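I have an opinion about toy storage, and I've had it long enough that it's time I wrote it down. Toys should live in one box. One box, no lid, no compartments, no labels with little drawings of a carrot on them. Everything goes in, everything comes out, and the sorting can take care of itself.

I know this isn't the fashionable view. Last June I fell for the other way of doing things and bought a Beredix unit, the one with the slide-out trays (eight of them, if you please!), and spent a whole evening deciding whether a starfish counts as an animal or goes in with seaside. I was very pleased with myself. Then it came to putting things away every single night, and every single night I was the one doing it, because I was the only person in the house who understood the system. A tidying system that only works for whoever invented it is a hobby, and I have enough of those.

So now there's a green box. It's bright enough to find with one eye open, and it gets carried to wherever the playing is going to be, tipped up, and left there till the end. The cotton swabs have joined in, as have various hair clips, and I've stopped rescuing them. If you're three and running a kitchen, a swab is a chip or a candle or whatever you need it to be that day.
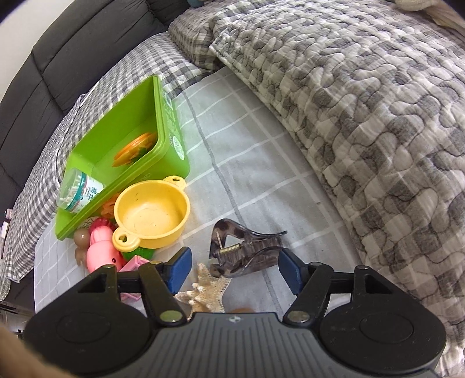
## The mixing is the good bit

People who sell trays will tell you that children play better when like is kept with like. Food with food, dolls with dolls. I don't believe it. In my experience a child given a tray of nothing but vegetables makes a short, dull soup and wanders off. Give the same child a box where the grapes are lying next to something out of the bathroom cabinet and you've got a shop, or a hospital, or a hospital with a shop in it, and you can drink your tea while it's hot.

I'd go further and say that grown-ups sort toys mainly for themselves. We like the look of it! I do, I'm not above it. I've stood in the Sivilville showroom sighing over baskets, and I came very close to a set of 45 stick-on picture labels before I put them back. But a photo of a neat shelf is for other adults to admire, and the people who use the shelf would sooner have the lot in a heap 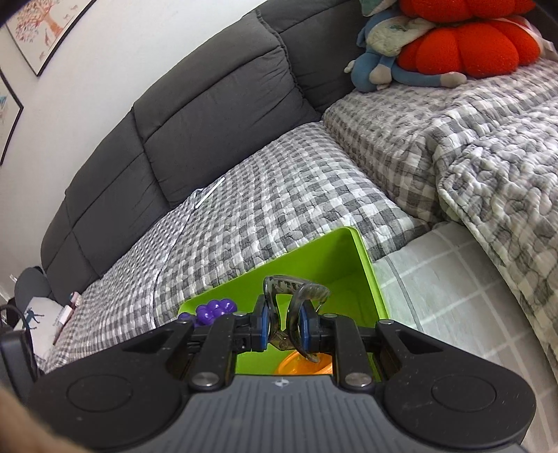
where they can see it and get their arms in up to the elbow. That's how I remember it from my own childhood too, an old Clindum biscuit crate with everything I owned in it, and the lovely racket when you turned it over.

The usual complaint is that things get lost in a big box. Well, yes, for a bit. They also get found again, and a toy you haven't seen for a fortnight is very nearly a new toy. I've seen plastic grapes greeted like a long-lost cousin. You don't get that from a tray with a picture of grapes on the front, where the grapes have been sitting in full view all along, slowly turning into furniture.

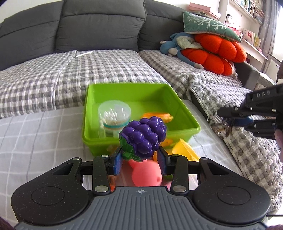
*Grapes, always the favourite, with the swabs standing in the box behind.*

## Yes, but the small bits

I'll give the tray people one thing, and that's small bits. Beads, tiny cups, anything that belongs to a set of something. Those do sink, and if you've got a jigsaw or an 800-piece building kit from Szénási then for heaven's sake keep it in its own bag. I'm not a monster. Pretend food is different, though. It doesn't matter if half the corn has gone missing, because half a corn is still dinner.

And the clearing up! With the trays it took me the best part of an hour, grumbling. With the box it takes five minutes and I've got help, because the whole instruction is "put it in the green one" and anybody can follow that. Cushions and big soft toys stay on the sofa, where they were going to end up anyway, and whatever's too tall to lie down gets stood in a corner.
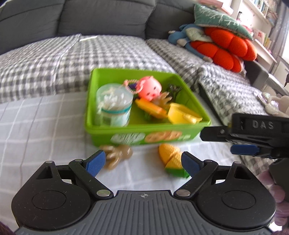

*The green box again, with the corn and the ginger still to go in.*

The Beredix unit is in the hall now, by the way. It holds gloves, and I still can't get the third tray to shut.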